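Trasthorpe Police Department
Press Release
Aug 16, 2019

TRASTHORPE: Arrest made in series of vehicle break-ins

The Trasthorpe Police Department has arrested a 34-year-old man in connection with thefts from parked vehicles in the Belhaj Avenue corridor. The suspect was taken into custody without incident and booked into the county jail. His name is being withheld pending a photo lineup.

The department opened the investigation in June after patrol officers took six reports from the Belhaj Avenue parking deck. In each case a rear side window was broken and property was removed from the cabin or cargo area. Reports taken later from adjacent streets showed the same point of entry. Detectives compared glass fracture patterns, time windows and deck exit records, and linked 127 reports to a single suspect vehicle, a gray two-door sedan with a replaced trunk lid.

A search warrant was served at a storage unit at 1879 Dallivero Road. Recovered items include power tools, laptop computers, car stereos, bicycle parts and three handguns previously reported stolen.
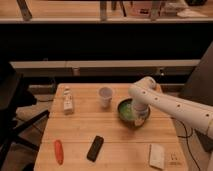
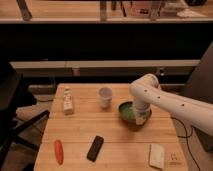
"The deck exit records gave us a plate, and the plate gave us the storage unit," said Det. Sgt. Ningsih Teoh of the Property Crimes Unit. "Most of what was in the unit has a serial number. Matching those numbers to reports is the work that remains."

The suspect faces charges of theft from a motor vehicle, criminal damage and receiving stolen property. Additional charges related to the firearms are under review by Assistant County Prosecutor Bart Koster.

Owners who filed a report will be contacted by telephone or mail once an item has been matched. Proof of ownership is required for release. Acceptable proof includes a sales receipt, a warranty registration or a photograph in which the serial number can be read. Persons who had property taken from a vehicle in the area but did not file a report may do so at the front desk or by calling the non-emergency line. Items not claimed within the statutory holding period will be disposed of under the city code.

The investigation is ongoing. Anyone with information is asked to contact Det. Karim Nasr, Property Crimes Unit.

Media inquiries: Isauro Zepeda, Public Information Office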